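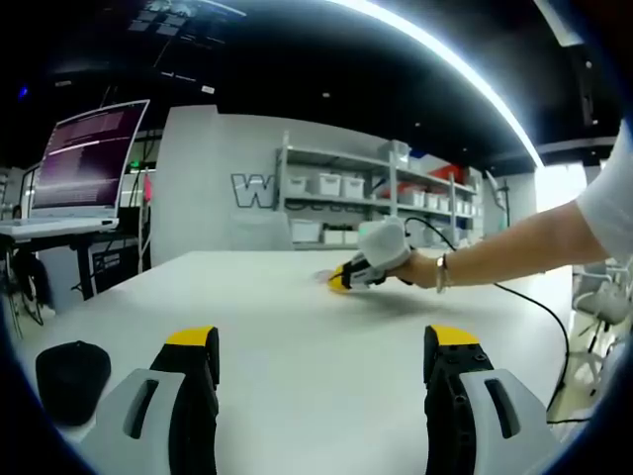
Traddale Household Water Readings

Version 4, last updated 12/04/2025
Maintainer: Loan Văn
Original collection: Valdis Paulauskas and Arsen Melnychuk

Summary

Meter readings from homes in Traddale and Jolness, one row per reading, 3,586 rows in all. The file was put together to check a claim by the local supplier, Grikeo, that homes with the new meters use less water. I don't think the data can settle that claim either way, and I would be wary of anyone who says it does.

What's in the file

readings.csv holds the readings themselves. The columns are home_id, read_date, meter_type, liters, people_in_home and source.
homes.csv has one row per home, 300 in total, with the town and the year the meter went in.
notes.txt is the log of changes. Read it before you write to me.

The source column takes two values. "Self" means the household read its own meter and sent in the number – 2,028 rows came in this way. "Visit" means Arsen or Valdis went and looked.

Known problems

The self-reported readings bunch up on round numbers. Real meters don't do that. Either people were rounding or they were guessing from the last bill, and I can't tell which from the file. Versions 1 and 2 smoothed this over with a correction that I have taken out, as I could find no good grounds for it.

People chose whether to get a new meter. A household that asks for one may already be careful with water, so a plain comparison of old and new meters tells you very little. The first write-up made that comparison anyway and got a large saving. Drop the Jolness homes and most of the saving goes away.

people_in_home was asked once, in May, and never again. Babies, lodgers and college students are all missed. Treat liters per person as a rough guess.

Leaks are not marked. Rok Stan tried to flag them by hand and gave up after the first batch – his flags are in notes.txt, but they don't match any rule I can work out.

Fair uses

Teaching, practice with messy data, testing a method for spotting rounded numbers. Amarachi Sani has used it for the last of these and found the pattern easy to pick up.

Please don't use it to set prices or to rank the two towns.

Missing values

Blank means not recorded. Zero should mean no water used, but in the Jacobs Street homes it was sometimes typed in place of a blank. I have left these as they were.

License

Free to use and change with credit to the collectors. Home addresses were removed before version 1 and I don't have them.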